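Courses > Food Service Basics > Week 8 > Handout
Search this site Go
Sunday, June 17, 2018 – Abbas Pakzad

Week 8: Portions and plating, notes from class

Read before lab. Bring the Gurnell workbook, the blue one not the old one.

Recap from last week. Portion = what you put on the plate. Serving = the amount on the label. People mix these up on every quiz. Dont.

Standard portions. Why we care: cost, waste, same meal for every guest. Escobedo cafeteria case, pages 5 to 9. They changed scoop sizes and didnt retrain anyone – food cost went up for two terms. Know this case, it will be on the final.

Daily intake on the menu sheets uses 2000 calories. General figure only. Kids, older adults, athletes all differ. Dont plan a school menu off it.

Scoops. Number on the handle = level scoops per quart. Number 8 is half a cup. Bigger number, smaller scoop. Level it off, no heaping.

Order of plating:
1. Starch first, off center
2. Protein leaning on it
3. Vegetable, drained well
4. Sauce last, under or beside, wipe the rim

Sectioned trays are diferent. Each food keeps to its own compartment, wet items in the deepest one. Greens go in last so they dont wilt next to hot food. Lettuce gets a compartment to itself, dressing on the side. 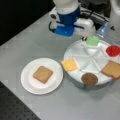 Homework

Besside menu, work out portion cost for 5 items. Show the math. Jurkeo price list is in the course folder, use the March one. Hand in at start of lab.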